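Witow by-election: anyone else following the count?

Posted 2019-04-07 in Regional Politics

lodhi_road
What a result! The Mallside Residents' list took the ward with 1011 votes, and the nationalist bloc that was meant to walk it finished on 372. I've followed Witow council for years and I've never seen a turnout like it. People were queueing outside the library at lunchtime!
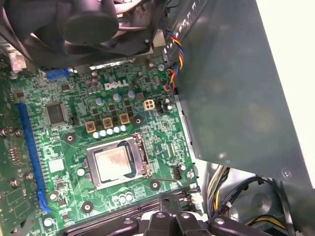

The other thing I loved is that the campaign was all about buses and the flood wall. The bloc spent weeks on marches and flags, and I think voters just got tired of it.

petrel
Great night, agreed, but careful. That bloc had 312 votes in August and has 372 now. They've grown.

lodhi_road
Fair, but turnout was up as well, so their share fell. I'll take that.

marrowfat
Share fell in one ward. Go up to Lodhi and you'll hear the same speeches from people in suits who call themselves moderates. I'd worry more about them than about the marchers.

petrel
Yes, this. The mainstream right there has borrowed half the leaflet — same line on the hostel, same line on the market traders, only politer.

Gistar_Tom_Cat
Can't agree. My neighbours in Gistar vote for them over parking and rates. Lumping them in with the marchers is how you lose them for good.

marrowfat
I'm talking about the candidates. Your neighbours can vote how they like.

lodhi_road
Both points are worth having, and I'm really enjoying this thread. I'm putting the old ward results into one big table so we can compare them properly. 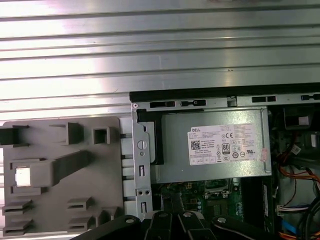 Gistar is done back to the boundary change, and Lodhi is next. If anyone kept the printed sheets from the August vote, please shout — the council site only has totals.

petrel
I've got Lodhi East and West. Will type them up tonight.

Gistar_Tom_Cat
Put the spoilt papers in too, please. We had loads.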